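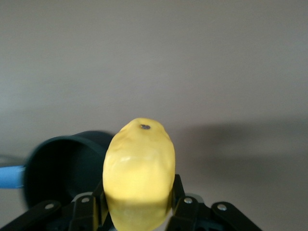 Yellow, lumpy, dark spot near the top.

January, 9:40 am

Second go at the audience meter for the Otutis broadcast. Otutis is the singing contest Sivden picked up, and they want the rig to tell them which performances the room liked. I still don't think it can, but they've paid for the month.

Ran the semi-final recording through the new build. Four mics over the seating, levels matched before the start. It gave the Reltcombe choir the top score by a mile. Listened back to that stretch and most of the "applause" is the backing track's hand claps bleeding in from the left speaker stack. Muted the track feed and the choir dropped to fifth. So the headline number in last month's report is rubbish and I'd like it pulled before someone at Sivden quotes it in a press release.

Settings for the record: window 32 frames, gate at 645 (arbitrary units, don't ask), smoothing off. With smoothing on everything looks lovely and every act scores the same.

11:15 am. Tried Aravena's plug-in on the same file. Their brochure says it separates cheering from music. It separated the cheering from some of the music. Also flagged the host's cough as "strong positive response". Not paying for the licence on that showing.

Of 31 acts in the recording, our ranking and the phone vote agree on the winner and not much else. Sivden will want to call that a success. The winner also sang last, when the crowd had been told to make noise, so I wouldn't put any weight on it.

To do:
re-run with the warm-up bloke's segments cut out
ask Reltcombe for a clean stem, no claps
check mic three, it reads low all night
find out who wrote "proven accuracy" on the slide and get it changed

2:30 pm. Mic three was plugged into the wrong channel. Redoing the lot.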